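Running the Saturday stall

Yulan Long has been in charge of the cake stall at the Niltdale market for six years. She took it on when her daughter started school and she wanted something to do on weekends that got her out of the house. She now has a day job at the Semwal library and still bakes most Friday nights.

I met her at the kitchen bench she works from, in May, a slow month for the market. She had the oven on and kept getting up to check it.

"People think the baking is the hard part," she said. "It's the pricing. I got that wrong for 2 years."

When she started, every slice was the same price, whatever was in it. A plain loaf cost her very little to make. Anything with nuts or good butter cost her nearly as much as she was charging. She only worked it out when she sat down with a year of receipts and found she had cleared $330.

"That was for the whole year," she said. "I could have made that minding someone's dog."

She put the prices up the following week. A few regulars grumbled and one stopped coming, though he was back by spring. Last year the stall made $1,280 after costs, and she put most of it towards a second-hand mixer from a bakery in Andum that was closing down.

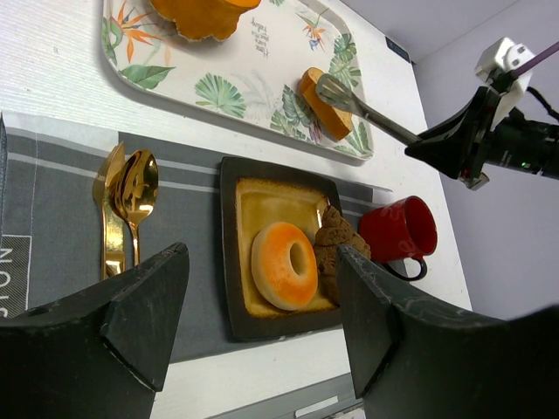 Palm leaves and bird-of-paradise flowers on the serving tray.

Long is firm about how things look on the table. She cuts everything at home and doesn't slice to order any more, as it held up the line. She uses tongs for serving and keeps a spare pair in the car.

"I had a customer tell me she bought from us because she'd watched the stall next door use their hands," she said. "So that's a sale I got from a pair of tongs."

The range has shrunk over time. At one point she was making over a dozen kinds of cake and slice each week, and taking half of them home again. Now she sticks to what sells. Banana bread goes first, then the lemon loaf. Scones are only worth doing in winter.

She doesn't do icing in warm weather. One January the chocolate cakes slid in the back of the car on the Fillovholm road and she had to sell them as pudding, by the scoop, out of a mixing bowl.

"They all went," she said. "But I wouldn't plan it that way."
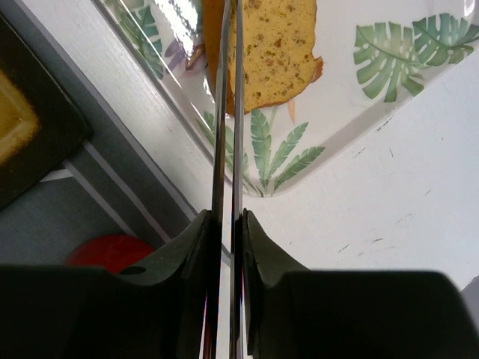
Starting your own

Long gets asked for advice a fair bit, mostly by people with one good recipe. She tells them to ring the council first and find out what the rules are for home kitchens, then to book a single market before paying for a season. Labels take longer than anyone expects - every ingredient has to be on there, and she redoes hers whenever she changes flour.

She also suggests bringing a friend for the first morning. "You'll need the toilet at some point," she said.

She has no plans for a shop. The rent in Niltdale is too high and she likes her job. She may take on the Andum market as well, if her sister agrees to do the driving.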